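Notebook, petition checks
November, Saturday, started just after nine

Right, picking up where Thursday's scrawl left off. The Rudach recall petition came back to us in two boxes and one carrier bag, and the town clerk's covering note says 3,241 signatures. We make it the same, which was a pleasant surprise, as last time (the Olava boundary thing) we never did agree with the clerk's total and spent a week arguing over a page with tea on it.

The threshold for forcing a recall vote is 2,000 valid. So on paper the petitioners have loads of room and the mayor's lot ought to be worried, except that "valid" is doing a great deal of work in that sentence. Wants to be on the Rudach roll, at the address given, signed once, signed inside the window. The roll is the one frozen at the end of the summer. I keep having to remind myself of that one, so I've put it in capitals on the whiteboard.

Plan for the day was to get through the random sample of 600 and see roughly where we stand before anybody talks to either side. Simin drew the sample in Troveo on Thursday night, seed written in the back of this book in green ink. Pak-hei and I split it down the middle, he took even sheets and I took odd. If you're reading this later and wondering why the odd sheets have more comments on them, that's me, I can't leave a margin alone.

Things I noticed in the first hour, in no order:

The handwriting problem is smaller than I feared. Most people write their name for a petition as if a teacher's going to mark it. It's the addresses that go to pieces. There's a whole run from the flats behind the market where people put the name of the block and no number, and Troveo throws every single one out as "no match". They're clearly real people! I looked up a handful by surname and there they were. I've been marking these "R" for review and not failing them, and Pak-hei's agreed to do the same, so please nobody change it halfway through.

Couples signing for each other. Same pen, same slant, both names, one after the other. The rules say each person signs for themselves, full stop. But two people in one house can perfectly well have similar writing, and I'm not a handwriting expert and neither is anybody here. We decided (me, Pak-hei, and Simin on the phone) to pass them with a "P" in pencil and count the pencilled ones separately, so that whoever wants to be strict can take them off at the end.

The Lâm ward sheets are on a different form. Same wording at the top, but the date column's missing, so you can't tell whether anyone signed inside the window. Somebody obviously photocopied an early draft. Every Lâm signature in our sample is on this form. I don't know what to do about it and have left them in their own pile with a bulldog clip on.
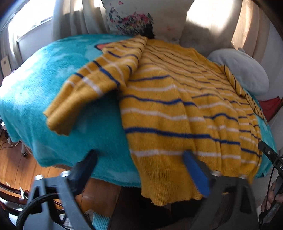 Striped jumper on the turquoise blanket.

Eleven-ish. Stopped for coffee and had a bit of a grumble with Pak-hei about the Lâm pile. His view is that a signature without a date is no good and that's the end of it, the rule's there to stop people recycling names from an older campaign. Mine is that the form was the organisers' cock-up, the signer did everything they were asked to do, and the box as a whole was collected inside the window going by the clerk's stamp on the lid. We're both a bit right. What I don't want is for us to settle it quietly in here and have it look like a counting matter when it's really a question for the clerk, or for a court if it goes that far.

And it might go that far. The mayor has been telling anyone who'll listen that she'll call a confidence vote in the chamber herself before the recall can be scheduled, the idea being that if her own councillors back her the petition looks silly. Legally the one doesn't touch the other as far as I can see. Chamber vote is chamber vote, recall is recall. But it would change the mood, and I suspect the mood is what she's after. There's a faction of 3 who've been wobbling for months and won't say which way they'd jump. Kianoush reckons they don't know themselves. I said I'd keep politics out of this notebook and I've managed two pages, so there.

Back to it. Some arithmetic, done twice and once more on the calculator. To clear 2,000 out of the full box, a shade under 62 per cent of signatures have to be good. In a sample of 600 that's 371 passes just to be level with the line, and being level with the line tells you nothing much, it could fall either way on the full count. I'd want us a fair distance over before I let anyone use the word "comfortable". Roya asked me last week for a number she could put in the summary and I said no. I'm still saying no. She'll get a range, and the range will have a sentence next to it saying what we did with R, P and the Lâm clip.

Worth recording how the duplicates came out, seeing as we had a row about them for Olava. Troveo catches the exact ones happily. It doesn't catch people who signed once with a middle name and once without, or who've married since the roll was made up. I did mine by sorting on house and reading down the list by eye, dull but it works. The sample's a bad way of finding duplicates anyway, as you only spot one if both copies happen to get drawn. So whatever duplicate rate we see today is too low and we mustn't just multiply it up. Simin has a correction for this. I half understand it. Simin, if you're reading, could you write it out on a clean page with words between the symbols?

Oh, and the carrier bag. The sheets in the bag aren't numbered, the ones in the boxes are. Simin numbered them before the draw by carrying on from the last box sheet, so they had a fair chance of being picked, and quite a few were. They seem just the same as the rest. I only mention it as I can already hear the mayor's solicitor saying "carrier bag" in a particular tone of voice.

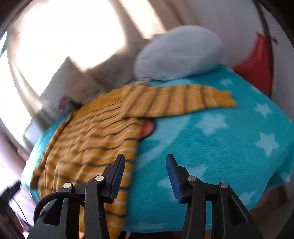

Farhad read the above over lunch and said he'd stop calling the Lâm sheets a pile of their own and treat them as a line in the results, passed and failed both ways, with the clerk's stamp mentioned once and no opinion from us attached. He also thinks we should ask for the lid itself to be kept, stamp and all, before somebody flattens it for recycling.

Good point about the lid. I've rung and left a message, and I'll try again on Monday when there'll be a human at the desk.

Afternoon, patchier. Pak-hei finished the evens a bit before three and swapped on to checking a slice of my odds, blind, with my marks covered by a strip of card. We disagreed on more than I'd hoped. Nearly all of it was R versus fail on those market flats, where he'd gone back to being strict without noticing. Once we'd talked it through he went over his own again, which was decent of him on a sunny afternoon. The real disagreements, where we both looked hard and still saw different surnames, I've put on a yellow slip inside the back cover. Could a third person look at those without asking us first?

I haven't totted up. Deliberately! I want the re-checked evens typed in before I see a total, otherwise I know perfectly well I'll start reading the doubtful ones with the answer in mind.

To do:
Type in the re-checked evens (Pak-hei)
Duplicate correction on a clean page (Simin)
Chase clerk re lid, and ask in writing about undated forms (me)
Yellow slip, third pair of eyes, Kianoush if he's about
Tell Roya range not number, again
Buy pencils, we're down to the one with the chewed end

Boxes locked in the tall cupboard at ten to five, carrier bag inside box two, key back on the hook.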